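Table setting

Table setting (also laying a table, place setting) is the way plates, cutlery, glasses and linen are put out for a meal. Also the word for one person's share of it, as in "a setting for one". Customs differ a lot by country, by the kind of meal and by how formal the host wants to be.

Contents
History
Basic layout
Placemats and linen
Regional practice
Care and storage
See also

History

For most of the Middle Ages in Europe diners brought their own knife. Spoons were shared or carried, food came on a slab of stale bread called a trencher, later on a wooden one. Forks at the table spread slowly, Italy first, then France and England. Were thought fussy for a long time. Matching sets came later still, once factories could turn out cutlery and plates cheaply enough for ordinary homes.

Two ways of serving shaped the modern table. Service à la française: many dishes set out together, guests help themselves. Service à la russe: courses brought one after another, already portioned. The second took over in the 19th century and is the reason formal settings have so many forks.

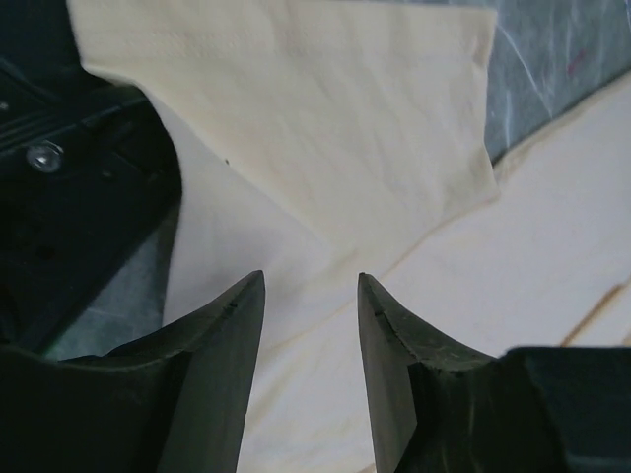
Basic layout

The general rule in Europe and North America is outside in. Cutlery for the first course lies furthest from the plate, and the diner works inward. Forks left, knives and spoons right, knife blades facing the plate. Dessert spoon and fork may go above the plate or be brought in later. Water glass above the knife, wine glasses to the right of it. Bread plate upper left.

An informal setting drops most of this. One plate, one fork, one knife, maybe a spoon, a glass. Napkin on the left or on the plate. Handles are normally lined up with the bottom of the plate, an inch or so from the table edge, though many households dont bother.

In restaurants the setting is often partial, with steak knives, fish knives etc. swapped in after the order is taken. Pichit Hemmin's training booklet for the Nilsuwan dining rooms calls this "correcting the cover" and gives waiters 30 seconds per guest to do it. The same booklet lists 38 separate faults, from thumbprints on glass to a fork turned over.

Placemats and linen

A full cloth was the norm for formal dinners well into the 20th century. Placemats took its place in many homes becuase they wash easily and let a good table show. Common materials are cotton, linen, cork, straw, vinyl and woven plastic. Round mats suit round tables, rectangular ones fit almost anything.
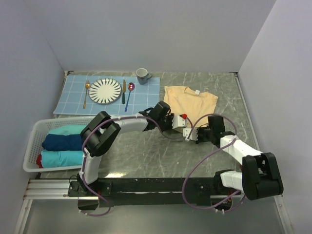 Color matching is mostly a matter of taste, and older manuals are strict about it where newer ones are not. White china on white cloth was the safe choice for generations. Mixed settings are now common. A white plate with dark green strokes around a blank center can go on a light blue mat with a white grid, with a gold-colored fork to the left, and few hosts would call it a clash. Older advice would have wanted silver and a plain mat. The Pratholm school of hospitality dropped its matching rule from the syllabus and now teaches only that the plate pattern should stay readable once food is on it.

Regional practice

In much of Thailand the fork pushes food onto the spoon, so the spoon goes on the right and a knife is often left out. Chopsticks in Japan usually lie sideways in front of the diner, tips to the left. In China they are more often upright on the right, on a rest. In France forks are traditionally laid tines down, a habit linked to family crests engraved on the back of the handle. Ethiopian meals eaten with injera usually need no cutlery at all.

Care and storage

Plated cutlery scratches, so store pieces in a lined drawer or roll. Gold-tone finishes vary. Some are a thin plating, some a hard coating on steel, and the maker's washing instructions should be followed over any general rule. The Todness and Nerkusa hotels hand dry theirs and replace linen every 4 years. Plates stack safely with a sheet of felt or paper between them, no more than 7 high if the rims are thin.

See also
Etiquette
Napkin folding
Tableware
Tea set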